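Every June my brother-in-law Shahzad Mengal asks me when the robots are coming for the washing-up, and every June I say not yet. This year he moved on to coffee, so I've been looking at what it takes to get one paper filter out of a box.

I can do it half asleep. I usually get 4, mind you, and stuff the spares back in crumpled.

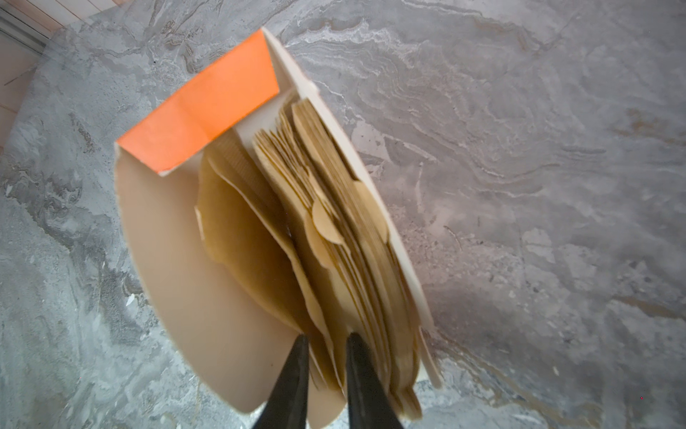

Two fingers, one box, a great many filters.

Paper is horrid stuff for a machine. It bends, it clings to its neighbour, and a grip firm enough to hold one will happily hold 12. A dishwasher never has to deal with any of that.
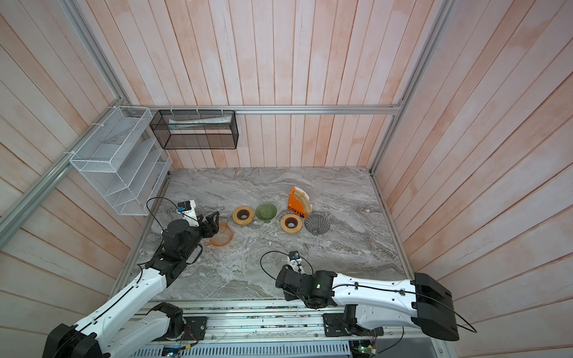
Then there's the glass, and I've broken enough of that myself to keep quiet. Shahzad says he'd pay 600 quid for a machine that made his morning cup - I said I'd do it for half.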